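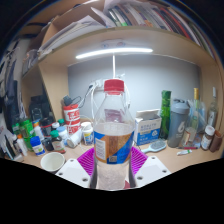 Slide 1. Bottles, jars and tubs at the back of a desk.

Start time 10:30. Let people sit down first, then leave slide 1 up while I say hello.

Opening
Good morning. This talk is called Clearing the Back of the Desk. It's the second half of the Stulteo workplace storage session, and it runs 31 minutes with questions at the end. If you missed the first half, on drawers, you'll still be able to follow.

I want to talk about small containers. Papers get filed or thrown out sooner or later. Containers stay. They drift to the back, against the wall, and new ones get put down in front of them.

Slide 1 talking points
Look at the group at the back left. There's a short black jar between two bottles, and a larger dark container behind the jar. If you want the one behind, you have to move the one in front. Most of us won't. We buy another.

Then look at the caps. Blue, green, white, red on the big clear bottle. People remember a cap color long after they've forgotten what the label says. We'll use that later.

The two red-and-white containers left of the big clear bottle are stacked, and a power adapter is sitting on the top one. Ask the room: who has a charger living on top of something else? (Wait for hands.) A stack is fine until the top of it becomes a shelf. After that, the lower container is as good as sealed.

One white container is on its side at the foot of the stack. Round things that are lying down roll, and they take up more desk than they do standing.

Slide 2. The Onura office
Text only. Onura let us go through 19 desks in April. Same method at each desk:

Take everything off, including the things you're sure about.
Wipe the surface.
Stand every container up with the label facing you.
Open each one and check what's left.
Combine nothing. Two half-full bottles stay two bottles, even if the labels match.

Say the last one twice. Somebody always asks about pouring one into the other. Old and new stock get mixed and the date on the label stops meaning anything.

We took 54 containers off those desks that were empty or past their date. Don't dwell on the number – people start guessing which desk was worst.

Slide 3. Putting things back
3 zones. Front: used every day. Side: used every week. Back: tall things only, one row deep.

The single row is the part that matters. Short jars go in front or to the side, never behind anything. If the row is full, something has to leave the desk before a new thing comes in.

Bowls. An empty bowl is useful if you give it a job, so put the small loose items in it. A bowl with no job fills up with receipts and dead batteries. Decide before it goes back.

Cords. Adapters go on the desk surface or under it, with the cord run along the wall edge. I use the Ruline clips because they come off without marking wood. Tape works too.

Slide 4. Labels
Short section, cut if running late. Write the month you opened it on the cap. Marker on light caps, a paper dot on dark ones. The Lemma label sheets are in the handout folder, one per table.

Questions
Likely ones: shared desks, medicines, food. For medicines, say check the package and ask a pharmacist about disposal – don't go further than that. For food, it goes to the kitchen.

Leave slide 4 up during questions. Collect the markers at the door.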